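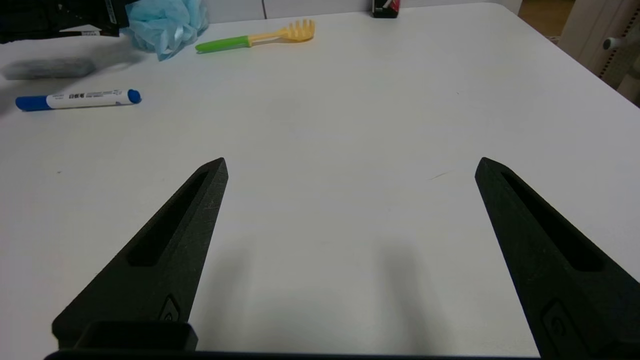

Dimas Ginting thinks most people start tidying in the wrong place. They open a closet. He would like them to start with a table.

"A closet has a door on it," he says. "You can leave it alone for ten years. A table you have to look at every time you walk by."

Ginting has been helping people clear out homes and small workplaces for six years, mostly in and near Tunbridge. Before that he worked in the stockroom at Stendell, where his job was to find out what was on the shelves and whether it matched the list. It usually didn't. He says the work is not very different now, except that people get upset more often.

We talked at a white table with the usual mix on it, and he kept going back to it to make his points. Take a whiteboard marker, he said. Everybody owns several. They belong near a whiteboard, and they are almost never found there.

"Somebody labels something, or makes a list, and puts the marker down where they're standing. Then it lives there. I don't blame anyone for that. But if you ask them where the marker goes, they can't tell you, and that's the problem I get paid for."

He asks every client the same question about every loose thing on a surface: where does it go? If there is an answer, the thing goes there right away. If there is no answer, it goes in a box, and the box gets dealt with at the end of the day. At one house last September the box held 77 things. The owner had guessed it would be a dozen.

Kitchen tools are a special case. Ginting likes them bright. A green handle is easy to spot in a drawer, he says, and just as easy to spot when it has wandered off to another room. People tell him they want everything in the kitchen to match. He tells them it will take longer to find the spoon.

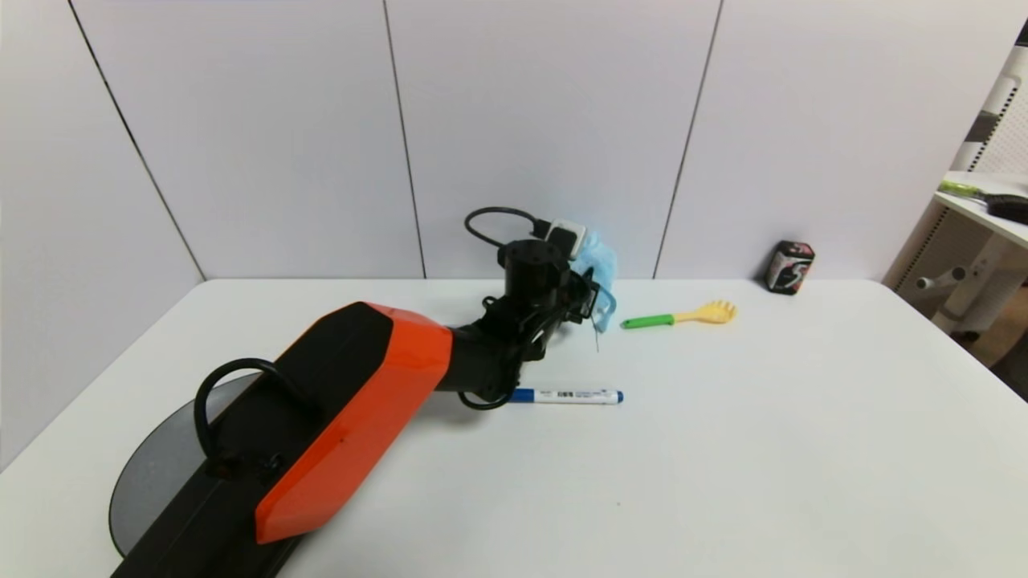 A blue-capped marker and a green-handled utensil on the white table.

I asked about the soft stuff: bags, cloths, wrappers, anything that gets crumpled up and left. He made a face.

"That's the worst category. A hard object looks like an object. A crumpled thing looks like trash, so people leave it for the next trash day, and then they don't throw it out because it might be useful. Flatten it. Fold it. Once it's flat you know what you've got."

His record for one kitchen is 200 plastic bags, all stuffed inside one another in a cabinet under the sink. The client kept ten. Ginting would have kept five, but he didn't argue. He has a rule about arguing, which he got from Petrică Preda, the man who trained him: you can ask about a thing twice, and after that it stays.

Preda is retired now and, according to Ginting, keeps a messy garage. "I've seen it. He knows where everything is, so I can't say anything."

Not all of the jobs are in houses. This spring Ginting did the back office of Merkurent, a small rental company, where one long table had been used for eating, packing and paperwork. He made a list of what was on it when he arrived and got to 163 items. The staff wanted to buy shelves. He asked them to wait a month, and in the end they bought one set of drawers.

"People buy the storage first. Then they have to fill it," he says.

He is not strict about how a table should look. Things that are in use can stay out. He leaves his own mail on the kitchen table until dinner, and a jar of pens stays there all week. What he cares about is that somebody goes over the surface once a day. His own time is 6 in the evening, before he starts cooking, and it takes him as long as it takes the water to boil.

I asked what he does when he doesn't feel like it.

"I do the corners," he says. "Stuff gets pushed to the edges, and then you stop seeing it. So I walk around and clear the edges, and leave the middle for tomorrow."

Ginting is taking new clients in Tunbridge again starting in September. The first visit is free, and he asks that you don't clean up before he comes.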